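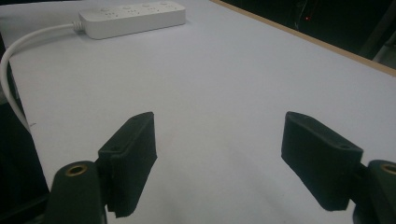

Search the archive Go

Re: power strip on the long table
Monday, 4:40 pm
by Mirela Bragança

Jytte, quick one before I run. Yes the white strip can stay up there on the table, far edge, but please no second one plugged into it. Grímur did that in December and we lost the whole back wall for an afternoon.

Longer cord is on order from Kongkaew, 33 dollars with shipping. If it dosen't come by Monday I'll bring mine from home.

Also the pale top marks easily. Felt under anything heavy pls, there's a roll in the drawer. No tape!! Took me forever to get the last lot off.

Aoi, can you check wether the 3 spare desk lamps still work? Bulbs too.

Mirela

Jytte Oddsson wrote:
> Is the strip on the big table staying where it is? I'd like to
> work at that end and my laptop cord doesn't reach the wall.
> Fine either way, just don't want to move it and move it back.
> Jytte

Contact the list owner | Copyright Marneck Workroom | Back to top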